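Naltadska 로봇 연구실 공개의 날 견학 보고서

작성일: 02/08/2025

1. 견학을 가게 된 계기

우리 조는 지난 학기부터 '정리하는 기계'라는 주제로 프로젝트를 해 왔는데, 책과 영상만으로는 아무래도 감이 잘 오지 않았습니다. 그러던 중 지도를 맡아 주신 Dariusz Sikora 선생님께서 Naltadska 연구실의 공개의 날을 알려 주셨고, 신청서를 낸 지 한참 만에 자리가 났다는 답장을 받았을 때는 다들 얼마나 좋아했는지 모릅니다! 안내는 연구원 Uliana Mykhailiuk 님이 맡아 주셨습니다. 처음부터 끝까지 질문을 하나도 귀찮아하지 않으시고 천천히 답해 주셔서, 이 자리를 빌려 다시 한번 감사드립니다.

시연 과제의 이름은 Drarnura였습니다. 책상 위에 흩어진 문구류를 두 팔 로봇이 집어서 통에 나누어 담는 작업입니다. 말로 들으면 참 간단한데(저희도 처음엔 그렇게 생각했습니다), 연필과 펜과 지우개가 제각각의 방향으로 누워 있는 것을 보니 어디부터 손을 대야 할지 사람도 잠깐 망설이게 되겠더라고요. 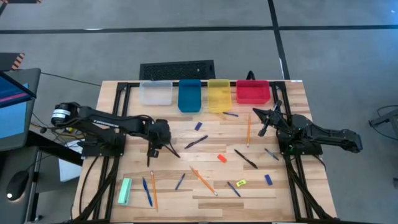
2. 집게를 가까이에서 보기

우리 조가 가장 궁금해했던 부분은 손가락이었습니다. 사람 손은 다섯 손가락인데 겨우 두 개로 얇은 연필을 집을 수 있을까 하는 것이 출발 전부터의 논쟁거리였거든요. 설명을 들어 보니 끝이 뾰족할수록 가는 물건을 집기에는 좋지만, 조금만 위치가 어긋나도 물건을 밀어내기 쉽다고 합니다. 그래서 연구실에서는 팔 쪽에서 본 화면도 함께 기록해 둔다고 하셨습니다.
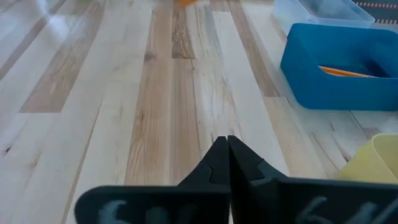
그림 2. 끝을 모은 두 손가락과 주황색 연필이 담긴 파란 통

지금까지 모은 시연 기록이 1,341회라는 말에는 모두 입이 벌어졌습니다. 그중 200회는 물건의 위치만 조금씩 바꾸어 되풀이한 것이라고 하니, 연구라는 것이 얼마나 끈기가 필요한 일인지 새삼 느꼈습니다.

3. 작업대와 연구실 분위기

시연은 한 번에 15분씩 진행되었고, 우리는 2회를 참관했습니다. 연구실은 생각보다 훨씬 넓고 밝았으며, 천장의 배관이 그대로 드러나 있어서 공장과 사무실의 중간쯤 되는 느낌이었습니다. 작업대 뒤쪽에도 자리가 있어서 조용히 이야기하려고 애썼는데, 신이 난 나머지 목소리가 자꾸 커져서 조금 죄송했습니다.
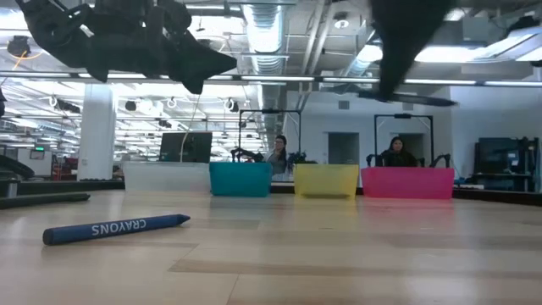
그림 3. 남색 크레용 한 개와 작업대 끝에 나란히 놓인 통 네 개

질문 시간에 저는 크레용과 연필 중 어느 쪽이 더 어려운지 여쭈어보았습니다. 크레용은 굵어서 잡기는 편하지만 둥글어서 구르기 쉽고, 연필은 길어서 통에 넣을 때 각도를 잘 맞추어야 한다고 합니다. 집에서 필통을 정리할 때는 한 번도 생각해 보지 않은 문제라 수첩에 크게 적어 두었습니다.

4. 우리 프로젝트에 적용할 점
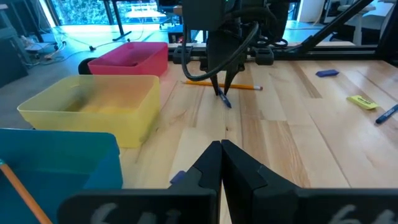 우리 조의 분류 장치 Sollcombe는 집게가 하나뿐이고, 지금까지는 물건을 늘 같은 자리에 가지런히 놓은 상태에서만 시험해 왔습니다. 견학을 마치고 돌아오는 길에 이 점부터 고치자는 이야기가 나왔습니다. 파란 펜을 집은 집게 바로 뒤에 노란 연필이 가로로 누워 있는 것처럼, 물건끼리 가까이 있는 경우를 우리 시험에도 꼭 넣어 보려고 합니다. 집게가 옆 물건을 건드리는지도 따로 표에 적을 생각입니다.

또 한 가지는 통의 배치입니다. 우리는 통을 장치 양옆에 떨어뜨려 두었는데, 한 줄로 모아 두면 팔이 움직이는 길을 정하기가 쉬울 것 같아 두 가지 배치를 모두 시험해 보고 걸린 시간을 비교하기로 했습니다. 받침대를 다시 잘라야 해서 일이 조금 늘었지만, 조원 모두 의욕이 넘칩니다. 시험 결과는 다음 보고서에 표로 정리해 싣겠습니다.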